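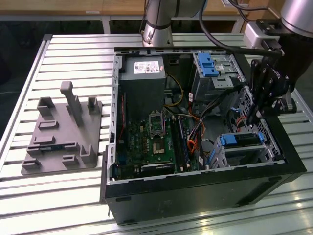 # The Long Way to the Chorus: How Korero Built "Flondside"

Most pop songs reach the chorus inside the first minute. "Flondside", the opening track on Korero's second album, doesn't get there until well past the halfway mark, and by then it has already used up most of what a songwriter would normally save for the payoff. It still works, and the reasons are worth going through with a guitar or a keyboard handy.

Korero is a four-piece that started out playing covers in the back bar of a bowling club. Their first album, *Merkurbridge*, was recorded live over a long weekend and sounds like it. The drums are loud, the vocals sit low and nearly every song has the same shape: verse, chorus, verse, chorus, a short guitar break, and the chorus again until everyone stops. It sold 500 copies on vinyl and got them a support slot on a regional tour.

The second album is a different sort of record. The band wrote it over two winters, and singer Lakmal Matubbar says "Flondside" was the song that set the rules for the rest.

"I had the verse melody for ages and I kept writing choruses for it," he says. "They were all fine. You could have used any of them. But when we played it in the room, the verse was the bit people hummed afterwards, so we left it going."

## A verse that behaves like a hook

The verse runs over four chords in G major, one bar each: G, Em, C, D. There is nothing unusual in that. What makes it stick is the placing of the vocal. Matubbar starts each line on the second beat, leaving a small gap at the front of the bar, and the bass fills that gap with a single low note. After two lines you expect the note. After four you're waiting for it.

The melody itself covers only five notes. It climbs from B to D at the start of each phrase and then falls back in steps to the G, so that each line sounds finished. A tune that lands on its home note every time can get dull quickly, and the band deals with this by changing the length of the lines. The first and second are four bars each. The third is three. The fourth is five, with the last word held across the extra bar while the chords change underneath it.

On a first listen the odd lengths are hard to spot. The section still adds up to sixteen bars, and the drummer plays straight through with the same pattern on the hi-hat. The uneasy feeling is there all the same, and it gives the verse some forward pull that the chords don't supply.

## The section without a name

After the second verse comes a passage the band calls "the landing". It could be a pre-chorus, though it is longer than the verse that leads into it. The guitars drop out, leaving an electric piano and a shaker, and the harmony moves to A minor for the first time. 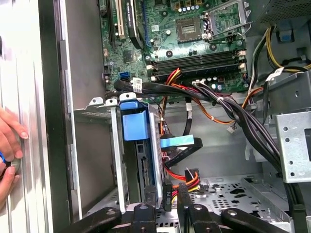
Matubbar sings this part an octave lower than the verse, close to the mic, and the words come faster. Where the verse had six or seven syllables to the bar, there are now ten or eleven. He drops most of the end rhymes as well. The ear has been getting a rhyme every second line up to now, and when it stops, the whole passage seems to hang.

The band tried the landing with full drums and threw it out. They also tried it at half the length. "It was tidy, but the chorus didn't feel like anything when it came in," Matubbar says. "You need to be a bit sick of waiting."

## When it finally turns up

The chorus is built from the verse. The same five notes come back, moved up a fourth, and the vocal now starts on the first beat of the bar instead of the second. The gap that the bass had been filling is gone. That one shift does most of the work. Played on a piano with no production at all, the change is still plain to hear.

The other big move is in the backing vocals, which have been silent until this point. Three parts enter together on the word "home", with the top line holding a D while the chords move below it. Against the C chord that D rubs slightly, and the mix lets you hear it.

There is only one chorus, sung twice through. A short coda brings back the verse chords on acoustic guitar, minus the singer, and the bass note still drops into the front of each bar as it did at the start.

## On the rest of the album

Several later songs borrow from the same kit. "Abeysekara", a slow waltz on side two, uses the late vocal entry again and never resolves it. The title track has the uneven line lengths, though they are more obvious at its slower tempo. Neither has the patience of "Flondside", and the title track could lose a verse.

Korero will play the album in full on their next run of shows, starting in March. Matubbar says the landing gets longer every time they rehearse it.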